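In Defense of the Yellow Bin

Small parts deserve better than the bottom of a drawer, and so do the people who have to find them again.

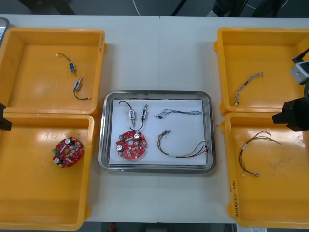

A bin for everything, within reason

I came to sorting late in life, after many years as a heap man. My workbench in Clelville had one heap for things that worked, one for things that might, and a coffee can for whatever rolled. I knew where everything was in the sense that I knew which building it was in.

Then I spent 2 evenings looking for a capacitor I had bought that same week, gave up, ordered another from a shop in Sternville, and found the first one in my shoe. The replacement cost less than the postage. I have been a bin man ever since, and like all converts I am hard to sit next to at dinner.

My case is simple. An open yellow bin with low sloping sides is the best piece of furniture a bench can own. A red circuit board set down in one can be spotted from the doorway by a man without his glasses. A short black wire shows up just as well. Put the same wire on a dark bench mat and it becomes a rumor.

Lids are the enemy here. The hobby stores love a lid, preferably on a cabinet with 25 tiny drawers, each with a slot for a paper label that will fall out by July. I owned such a cabinet. It held 178 parts on the day I filled it and I never willingly opened it again, for the same reason I don't go through my tax returns for fun.

The tray in the middle

Bins only get you halfway. They hold what you have, and at some point you need to see what you're using. For that I recommend a steel tray with a raised rim and a sheet of white paper in the bottom. Lay the set out on it: board, wired bits, the thin gray harness stretched straight, the colorful one allowed to sprawl, as it will anyway. The paper costs next to nothing and you can write on it – I put a question mark beside anything I'm not sure about, and some days the paper is mostly question marks.

My neighbor on Macaraeg Street says this is a lot of ceremony for a few wires. He keeps his in a bread bag. He also once sent me a list of 3,567 salvaged components he was willing to sell as one lot, "sorting left to buyer," and was hurt when I laughed.

I will grant him one thing. A laid-out tray is a terrible temptation to stop right there. Mine for the Odotside radio has been ready since spring, everything squared up and facing the same way, and I haven't so much as warmed the soldering iron. It looks too good – and besides, I'd have to put the tray away afterward, and I haven't got a bin for it.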